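Stusdale Health Notes: Winter respiratory season update

Flu and RSV admissions in Stusdale fell for the second week in a row, according to the county's weekly respiratory summary, and the county hospital has gone back to its regular visiting hours. The drop follows a difficult December, when the emergency department was at or over capacity most evenings and several elective procedures were pushed back.

The hospital reported 40 patients admitted with confirmed flu last week, down from 74 the week before. RSV admissions fell to ten. Most of the RSV patients were under two years old, and a smaller group were adults over 75 with existing heart or lung disease.

The summary covers people sick enough to be admitted and tested. It does not count people who stayed home, used a home test or saw a doctor who made the diagnosis without sending a swab to the lab. Clinic visits for fever and cough are tracked separately, and those figures also went down, though by less. Doctors at the Cunuvik Clinic on the north side of town say their morning sick-visit slots still fill within the first hour of the phone lines opening.

School absence is the one measure that has not improved. The two elementary schools reported about the same level of absence as the week before. The school nurse's office puts part of this down to a stomach bug that has been going through the lower grades and is unrelated to flu. Parents are asked to keep children home for a full day after the last episode of vomiting or diarrhea, and for a full day after a fever ends without the use of fever-reducing medicine. 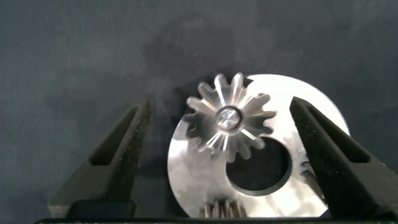 The county health office says a falling admission count at this point in the winter should be read with some care. In two of the last five seasons, flu cases in the area went down after the holidays and then rose again in late winter, when a different strain took over. The second rise was smaller each time, but it lasted longer and reached people who thought the season had passed. The current cases are nearly all influenza A. Influenza B has been found in a few samples, and the lab is watching that share.

For this reason the vaccine clinics will continue. There is still stock of the standard flu vaccine and of the high-dose version recommended for people 65 and older. It takes two weeks for protection to build after the shot, so a person vaccinated now would be covered for the later part of the season. People who have already had flu this winter can still get the vaccine once they have recovered, and are encouraged to do so, as having had one strain gives little protection against the other.

Walk-in hours at the health office are 9 a.m. to noon and 1 p.m. to 4 p.m. on weekdays. Appointments can be made at the Altier Pharmacy, which also gives vaccines in the evening until 7 p.m. Bring an insurance card if you have one. There is no charge at the health office for people without insurance. Children under nine who are getting a flu vaccine for the first time need two doses at least four weeks apart, and parents should book the second one before leaving.

The RSV vaccine is available for adults 75 and older and for younger adults whose doctor has advised it. It is a single dose and is not repeated every year. Anyone who had it last winter does not need it again now. Pregnant patients should ask their prenatal care office, as timing depends on the week of pregnancy. An antibody shot for infants is given through the pediatric offices and the hospital nursery, and the supply problem that caused delays in the fall has been resolved.

Hospital visiting rules

Under the rules that took effect in December, each patient was limited to one visitor at a time and children under 12 were not allowed on the wards. Those limits have been lifted on all floors except the nursery and the oncology unit. Visiting is again 10 a.m. to 8 p.m. Masks are available at both entrances and are still required in the emergency department waiting room, in oncology and for any visitor with a cough.

Visitors who have had a fever in the past day are asked to stay away and call the patient instead. Every bedside phone can take outside calls during visiting hours, and the switchboard will connect them. Staff can also help patients set up a video call on one of the ward tablets if they ask in the morning.

The overflow area on the second floor, which was opened during the worst week and held 37 patients at its fullest, has been closed and returned to use as a recovery area for day surgery. Patients whose procedures were postponed are being called in the order in which they were originally scheduled. The scheduling office asks people not to call about a new date unless their condition or their phone number has changed.

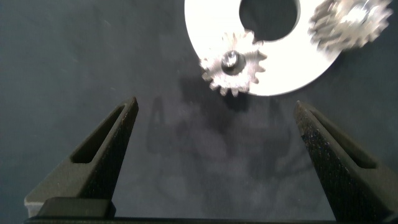 Staffing has been slower to recover than bed numbers. At the peak, a number of nurses and aides were out sick at the same time, and the hospital brought in temporary staff through an outside agency, Avcı Medical Staffing. Those contracts run to the end of the month. The hospital has said it will extend a few of them to let permanent employees take vacation time that was canceled over the holidays. The respiratory therapy department is still short two positions, both of which are posted.

Medicine supply

Pharmacies in town have antiviral medicine in stock again in capsule form. The liquid version for young children remains in short supply. Pharmacists can prepare a liquid from the capsules when the doctor approves, but it takes extra time, and parents should call ahead before driving over. Antiviral treatment works best when it is started within two days of the first symptoms. People at higher risk, including those who are pregnant, those over 65, children under two and anyone with asthma, diabetes or heart disease, should call a doctor on the first day of a fever and not wait to see how it develops.

Children's fever reducers are back on the shelves at both pharmacies. The health office reminds parents that the dose goes by the child's weight and that the syringe or cup that comes with the bottle is the one to use. Many combined cold and flu products contain the same ingredient as the plain fever reducer, and giving both can lead to an overdose. The pharmacist will check labels for anyone who brings them to the counter. Aspirin should not be given to children or teenagers with flu.

Antibiotics do not treat flu, RSV or the common cold. The Cunuvik Clinic has asked patients to keep this in mind, as requests for them have been heavy this winter. A fever that goes away and then comes back several days later, or a cough that gets worse after a period of improvement, may be a sign of a bacterial infection and is a good reason to be seen.

When to go to the emergency department

Most people with flu recover at home with rest and fluids. Go to the emergency department or call 911 for trouble breathing, chest pain, confusion, a seizure, or lips or skin that look blue or gray. In a baby, watch for fast or labored breathing, ribs that pull in with each breath, too little energy to feed, or no wet diaper in eight hours. Dark skin can make color changes harder to notice, so check the gums and the inside of the lips as well.

For other questions, the nurse advice line is open day and night, and the number is printed on the back of most insurance cards. People without insurance can call the health office during working hours. The wait on the line was long during December but is now usually a few minutes.

Nursing homes

The Stusdale nursing home has had no new flu cases among residents in the past week and has reopened its dining room. Group activities will start again once a second week has passed without a case. Families may visit in residents' rooms and in the sunroom. The home is asking visitors to sign in at the front desk so that they can be contacted if a case is found.

Staff there were offered flu vaccines on site in the fall, and a second round will be held for anyone hired after that. Residents who moved in during the winter are being offered both flu and RSV vaccines if their records show they have not had them. Relatives who hold a health care proxy may receive a consent form by mail and should return it promptly, or bring it in on their next visit.

The next weekly summary will be posted on the health office bulletin board and at the public library. It will include clinic visits by age group, which were left out this week because one of the reporting offices sent its numbers in late.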